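Saturday, late

I told myself I'd stop at lunch and it's now dark out, so that tells you how the day went. But the planner is finally behaving! Mostly. Let me get this down before I forget which things I changed.

So the stupid thing from last week was the replanning. Every time a new camera image came in, Perkier threw away the whole plan and started from scratch, even if nothing on the table had moved. I wrote Perkier, so I can call it stupid. It would get halfway to a handle, see the handle had shifted by a hair in the pose estimate (just noise, the handle was lying there minding its own business), and go "oh, new world, new plan!" and swing off on some completely different path. With two arms that's a mess, as each one treats the other's current plan as an obstacle, so when the left one changed its mind the right one had to change its mind too, and then they just sort of dithered at each other.

The fix was embarrassingly small. I keep the old plan now unless the target moves more than 4 millimeters or the collision check fails on what's left of the path. That's it. One if statement and a distance. I spent most of Thursday evening building a fancy smoothing filter for this and I've deleted all 258 lines of it, and I only felt sad for a minute.

Then perception, which is the part I'd been avoiding. Shiny steel inside shiny steel mesh is about the meanest thing you can hand a depth camera. The instruments come back full of holes, the basket wires come back as a kind of fog, and the segmentation happily merges the two into one big blob with rings sticking out of it. I had been masking the basket by color, ha. Everything in there is the same color! Now I fit the rim first, get the basket pose from that, and drop in the known wire spacing as a model, so anything that lines up with a wire gets voted down. The forceps come out nicely. The thin ones lying low in the basket still come and go.

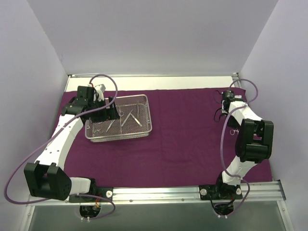

Today's bench: basket on the left, one small ring out by itself on the purple cloth.

The ring turned out to be a good test. It's tiny, and it sits out on plain cloth with no mesh near it, so if the detector can't find that one I know the trouble is in the detector and I can stop blaming the basket. I ran 900 saved images through the new pipeline while I ate a sandwich and the ring came back in every one. The ring handles in the basket, roughly 85 percent. I'd have been thrilled with that number a month ago, and now I'm sitting here annoyed about the rest. Pretty sure a good chunk of the misses are handles lying right under the mesh edge, where my voting scheme thinks they're wire. A curved piece of steel next to a curved corner of steel, fair enough. I want to try letting it use the last few images together, but carefully, or I'll be right back to the jitter.

Oh, and the Terkmont driver. I updated it this morning (why do I do this to myself on a weekend) and the new version changed the gripper command from a width to a fraction. No warning, no error, it just took my number and clamped it. So every "open a little" became "open all the way," and I lost an hour looking for a bug in my own grasp code. Pinned the old version, wrote a rude note in the config file, moved on.

I also reread that chapter in the Guérin book about two-arm scheduling, and I think I've been locking too much. Right now one arm claims the whole space over the basket and the other one waits outside like it's in line at the bathroom. Splitting it into left and right halves would be easy enough — the hard part is the long instruments that lie across both.

Vaststead wants a build on their end soon, and I'd like the lock change in it, but I'd like to sleep too. Tomorrow: unit tests for the rim fit, then the halves. And push the branch, which I still haven't done. Going to do that now before I close the laptop.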